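Plemwood Community Orchard and Kitchen
Progress report to the Hidayat Fund, second period, ending August

This is the second of three reports on the grant you made us for the orchard at Privcombe and the weekly lunch that goes with it. The first report was optimistic. We have reread it and would like to keep most of it.

Trees

We planted 30 apple trees and 14 plums in the first period. All the plums are alive, including the two we put in upside down on the plan and had to move. Of the apples, 5 have died. Three went to deer, one to a mower, and one to causes that our members will discuss with you at length if you come to visit. Replacements are on order from the Lundileck nursery, which has agreed to hold the old price and has asked us, politely, to buy a fence.

The fence was not in the original budget. We had written "deer deterrent" and costed it as soap on strings. The deer seem to like the soap. We have moved money from the signage line to pay for wire and posts, as your grant letter allows, and the signs will be painted by hand on leftover board. One is finished. It says ORCHARD, and has been well received.

Lunches

The kitchen served 1191 lunches in the period, against a target we set when we had no idea what we were doing. Soup remains the most popular item and lentil loaf remains on the menu. We tried moving the start time from noon to 12:30, so that the bread would be ready, and found that people came at noon anyway and watched the bread. It is back to noon.

Storage was the weak point in our last report. Dry goods are now in sealed bins and the small stuff is sorted into trays and tubs, which has cut waste and ended a long disagreement over where the nutmeg lives.

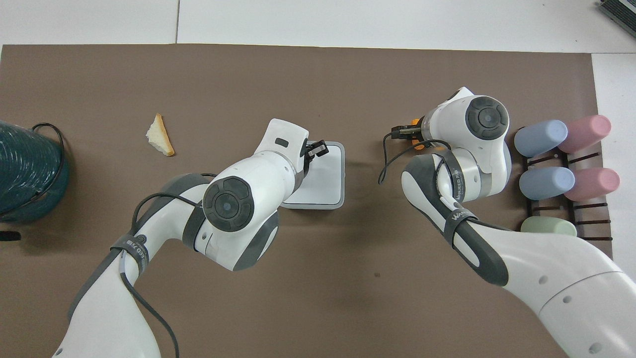 Square white tray with a gray rim, on the brown mat.

The second-hand refrigerator we bought in the spring has a door that opens on its own in warm weather. A repair was quoted at more than we paid for the refrigerator. For now there is a chair against it, and we have put a proper replacement into next period's request under "equipment," where we hope it will look modest beside the fence.

Classes

Pruning was full both times. Grafting was full once and then rained on. The jam class drew a good crowd, but the apples were not ready, so it was taught with store-bought rhubarb, and two jars did set. We learned that a class called "Preserving the Harvest" should be scheduled after there is one.

We have also started a short session for families on packing a lunch from whatever is in the house. It costs almost nothing to run, and children who will not touch a carrot at noon will happily spend ten minutes deciding where it should go in the box.
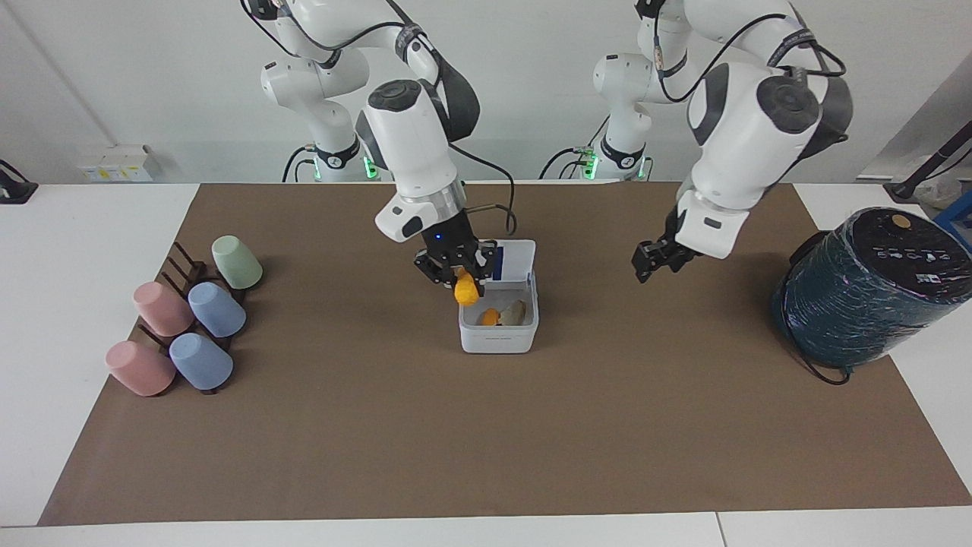 The families have asked for more of these, and we would like to run them monthly through the winter when the orchard has little to offer but mud. This would need a slightly larger supplies line and a second set of cutting boards. It would not need more staff time, or so we have told the staff.

Money

Spending is a little under budget overall, mainly from the late delivery of the water tank. The tank has since arrived. It is larger than the space we cleared for it – the drawing was in feet and the reader was thinking in yards – and it now sits by the gate, where it holds water perfectly well and blocks the view of the sign.

Next period

We will finish the fence, replant the lost apples, hold a jam class with apples in it, and move the tank if anyone can suggest how. We also expect to send you a full set of receipts, including the ones for the soap. The detailed budget table follows under separate cover, once the two versions of it agree.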